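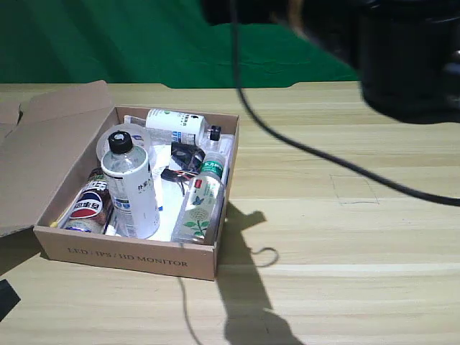
Week 3 — Writing a Family History

Welcome back, everyone! Merja Niskanen's chapter on the Dirkmont mill families is our reading, and I do hope you've had a good wander through it.
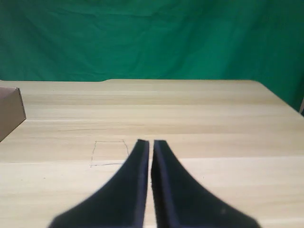 Start with the oldest relative you can still ring up, and let them ramble — the best bits come after the kettle's on.

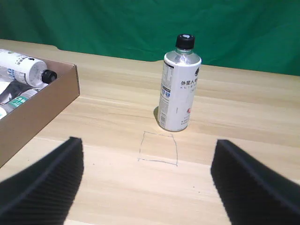 Write down every spelling of a surname, even the odd ones. Your first draft (16 pages, double spaced) is due in October.

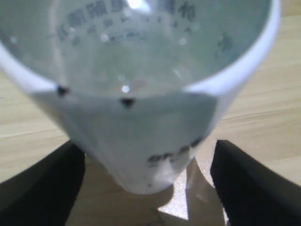
White paper cup, seen from above.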